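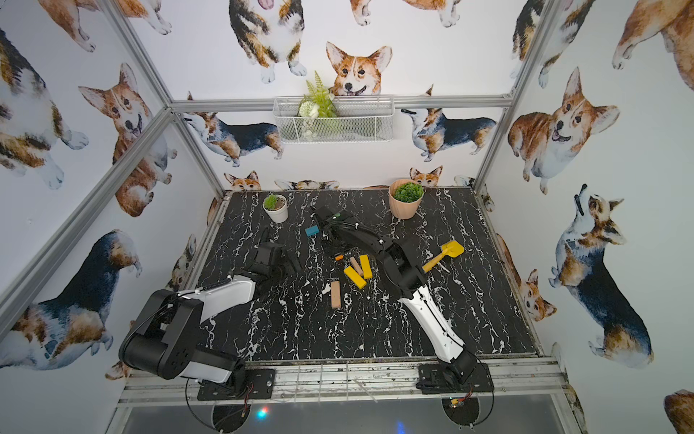
Photo: Natalie Sowerby

Hi all,

Sorry it took me a few days to get back to this, my kitchen is still full of boxes. Aurelio Ochoa wrote on Fri 13 August:

> Has anybody lived with that peel-and-stick wallpaper for longer than
> a summer? We're doing the back bedroom at Grallgate and my daughter
> wants animals. The Bistura rolls are on sale but I've read that they
> curl at the seams. Also, do I have to prime first? The walls are
> old flat paint and kind of chalky.

Aurelio, yes! I did our hallway in Wallthorpe with Bistura two years ago and it's mostly holding up fine. I bought 14 rolls, which was too many, and I still have a couple if you want to try a piece before you spend anything (they're a boring green leaf, no animals, sorry).

The chalky paint would worry me way more than the seams. Rub your hand on the wall, and if it comes away dusty, wash it down and prime. I skipped that behind the coat rack and that's the one strip that let go, in July, when it was up to 81 in the hall.

As for animals, I love the watercolor corgis. They look sweet on a white background and you don't get sick of them like you do with a loud print. 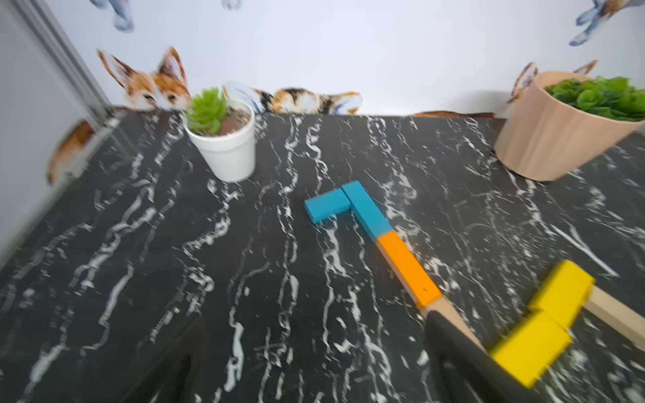 Colored blocks on the black marble-look top, animal wall behind

Matching the pattern is the slow part. My wall is 74 inches across and it took me a whole Sunday, with Woo (the cat, for you newer folks) sitting on every sheet I unrolled. Start from a plumb line and not from the corner, old corners lie! And get a felt-edged squeegee, the plastic ones scratch.

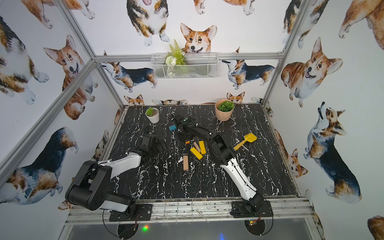 Corgi paper with a dark veined top

I paid 53 dollars for the primer and tools, and I'd do it again. Does anyone know if the stuff comes off old plaster cleanly? I'd like to redo the stairs next.

Natalie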